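4.3 Recording your first demonstrations

By now your Skidley hand controller should be paired and the wrist view should be showing on your screen. If it isn't, go back to section 4.2 and take your time – the rest will be much more pleasant once that part is settled.

1. Set two toy blocks on the work surface, within easy reach of the arm.

2. Hold the controller loosely and squeeze the trigger halfway. The arm will follow your hand, a little slower than you might expect at first.

3. Bring the open fingers down until the block you want sits between the pads.
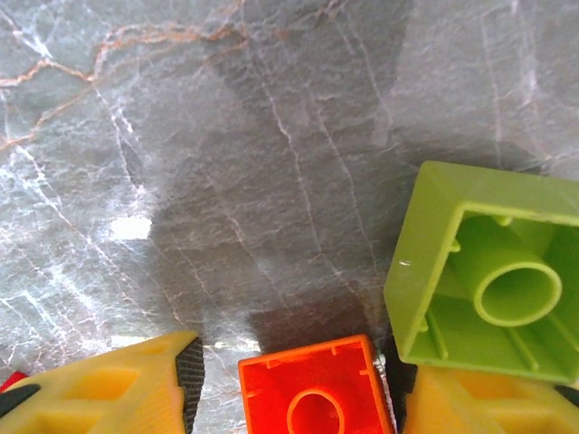 4. Close the fingers gently, lift, and carry the block to wherever you'd like it to end up. Let go of the trigger, then press Save.

5. Move the blocks to new spots and go again. We suggest 44 demonstrations before you start training, though you can store up to 234 in one Markden project.

Note: A small wobble or a second try at the grasp is perfectly fine to keep. Please do throw out any recording where you stopped to answer the phone, as the robot will learn the pause right along with everything else!

Caution: Keep your free hand well away from the fingers while the trigger is held. If the arm moves in a way you didn't intend, let go and wait 2 seconds before you squeeze again.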